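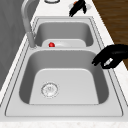
Simulation render: Skurer project

Skurer adds planning for awkward corners in its latest release

The small team behind Skurer, the open planning and control package for two-armed kitchen robots, put out a new release on Monday, and people who have been following the project will be pleased to hear that the sink is finally part of it. Version 9 comes with a full set of sink tasks, a rewritten motion planner and a good many smaller repairs that users have been asking for (patiently, for the most part) since the spring.

The sink has been a sore point for quite a while. Skurer began life as a tool for wiping and clearing flat worktops, and it has always been rather good at that. A worktop is a kind place for a planner, with plenty of room above it and nothing much to bump into. A basin has steep walls on every side, a rim that catches the wrist on the way in and, in a double sink, a divider running across the middle, just where an arm would like to pass. Earlier versions treated the whole sink as a solid box and simply refused to go inside, which kept everything safe but did not get much washing up done.

In the new task set the sink is modelled properly, with two basins of different sizes, and the starter exercise asks the software to fetch a small red ball from the floor of the smaller one. It sounds like child's play until the ball settles close to the divider, where the edge hides part of it from view and there is very little space for a fingertip on that side. The developers say they chose a ball on purpose, as it rolls away if it is nudged and so shows up a clumsy approach at once.

The planner now works in 2 stages. The first looks for a place for the wrist above the basin from which the fingers could reach the target without touching a wall, and the second fills in the path for the rest of the arm, taking the tap into account as well. If the second stage fails, the planner goes back and tries another wrist position, where the old one would stop and report an error. By default it will make up to 2000 attempts before giving up, and the limit can be changed in the settings file by anyone who is in more of a hurry, or less of one.

Choosing which arm should do the job has changed too. Until now the user had to name the arm in the task file, and many a long evening has gone into finding out that the wrong one was named. The new release works out a rough path for each arm, picks the easier of the pair and keeps the other one well back until it is needed. You can still name an arm yourself if you prefer, and old task files will go on working just as they did.

On the perception side there is a gentler change. When an object is partly hidden, the software used to guess at its centre from whatever could be seen, which put the centre of a half-covered ball noticeably too high. It now fits a simple shape to the visible part and passes along a figure for how sure it is, so that the planner can ask for a second look from a different angle before it commits to a grasp. Shiny surfaces remain difficult, and the release notes are quite open about that – highlights on metal and glazed basins are still sometimes taken for small objects.

The work was done together with Matgate, whose simulator Skurer has used from the start. The Matgate side contributed better handling of contact between curved surfaces, and also a replay viewer, in which a failed run can be stepped through slowly and the point of collision marked in colour. Several early testers have said that the viewer alone was worth the upgrade. The nightly test run now covers 1034 starting positions, most of them in and around the sink, and the results are posted on the project page each morning, good or bad.

Those with older set-ups should note that the previous branch, named Au, will receive fixes until November and then be closed. The next one is to be called Oder, in keeping with the team's liking for short names, and is expected to deal with running water, dishes stacked inside one another and other things that a real sink tends to contain. There is no date for it yet.

The release can be downloaded from the usual place, along with the task files and a short guide to moving over from Au. Questions are welcome on the project's mailing list, where reports of odd grasps are especially appreciated if the replay file is attached.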